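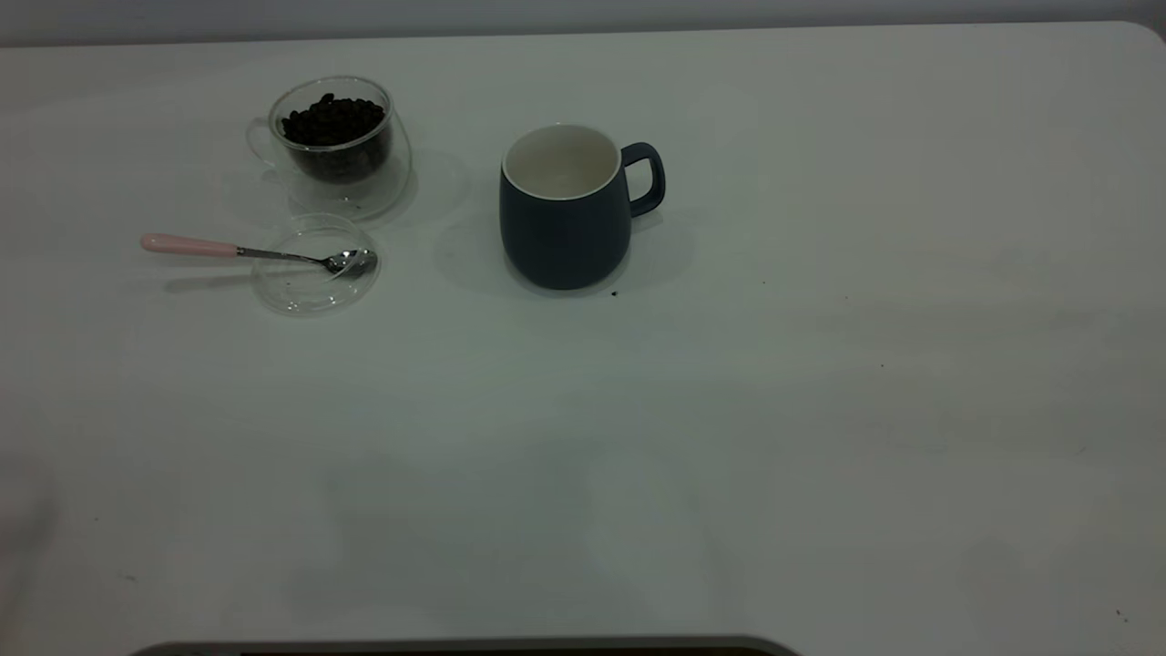
Cuaderno del taller de digitalización, Alorthorpe
Martes, 29 de octubre de 2019

Hoy ha salido redondo lo de las obras huérfanas y quiero dejarlo escrito antes de que se me mezcle con lo de mañana.

Punto de partida: las cajas del fondo Ladefoged, unas 400 piezas entre folletos, partituras sueltas y programas de mano, casi todo impreso en imprentas locales que ya no existen. Hasta la semana pasada lo teníamos clasificado en "libre" y "no libre", y la segunda pila era un cajón de sastre. Esben Zoëga propuso partirla en tres: autor conocido con herederos localizables, autor conocido sin rastro de herederos, y anónimo o seudónimo. Parece una tontería y cambia todo el trabajo, porque cada grupo pide una búsqueda distinta y ya no repetimos las mismas consultas para cada papel.

Lo de la búsqueda diligente: he releído la directiva de 2012 con calma, anexo incluido. La lista de fuentes es larga pero muy sensata (depósito legal, ISBN, asociaciones de editores, entidades de gestión, bases de autoridades). La búsqueda se hace en el país de primera publicación y hay que guardar constancia de cada consulta, también de las que dan cero. Esto último lo estábamos haciendo fatal. Apuntábamos los hallazgos y nada más. Desde hoy, cada ficha de Onusar lleva fuente, fecha, términos buscados y resultado, aunque el resultado sea "nada".

Prueba de la tarde: 30 fichas de la caja de programas de mano con el formulario nuevo. ¡Va rapidísimo! El campo de términos buscados se autocompleta con el de la ficha anterior si el autor coincide, y como los programas repiten mucho los mismos nombres, se nota una barbaridad. Dos pegas:

- Onusar no distingue entre editor e impresor. En los folletos viejos muchas veces solo consta la imprenta, y la ficha la coloca como editor. Hay que corregirlo a mano o acabaremos buscando titulares de derechos donde no los hay.
- Las fechas dudosas ("ca.", "s. a.", corchetes) se pierden al exportar. He abierto aviso.

La alegría del día: el cuaderno de canciones infantiles que dábamos por anónimo está firmado. Las iniciales van en la contracubierta, pequeñísimas, dentro de la orla, y Esben las cruzó con un catálogo de Pastmont donde aparece el nombre entero. O sea que pasa del tercer grupo al primero o al segundo, según lo que salga en los registros. Queda fuera la posibilidad de publicarlo ya, que era lo que esperábamos, pero me encanta haberlo encontrado. Me pasé un buen rato mirando las demás contracubiertas con lupa por si acaso.

Duda para consultar: las ilustraciones. Si el texto está en dominio público y el dibujante murió mucho después, ¿publicamos el texto y tapamos las láminas? Esben dice que sí, con aviso en la página. A mí me da reparo mutilar el facsímil, preferiría dejarlo en consulta en sala y colgar solo la transcripción. Además está el asunto de las obras insertadas en otra obra, que la directiva trata aparte y que tengo que leer otra vez con más café. No cerrar esto sin hablar con jurídico.

También pendiente: la directiva nueva, la de abril de este año, trae un régimen para obras fuera del circuito comercial a través de licencias con entidades de gestión. Todavía no está transpuesta, así que de momento no nos sirve, pero para este fondo tiene una pinta estupenda. Conviene ir separando desde ahora lo que podría entrar por ahí. Propongo una etiqueta provisional en Onusar, "FCC", sin efecto ninguno en la publicación.

Escáner: perfil de color rehecho por la mañana. Las partituras en papel azulado salían verdosas y ahora se parecen muchísimo al original. Repetir la carpeta 66, que se hizo con el perfil antiguo.

Para mañana: terminar los programas de mano, escribir a Pastmont pidiendo copia de la página del catálogo, pasarle a Esben la lista de imprentas para que marque cuáles fueron también editoriales.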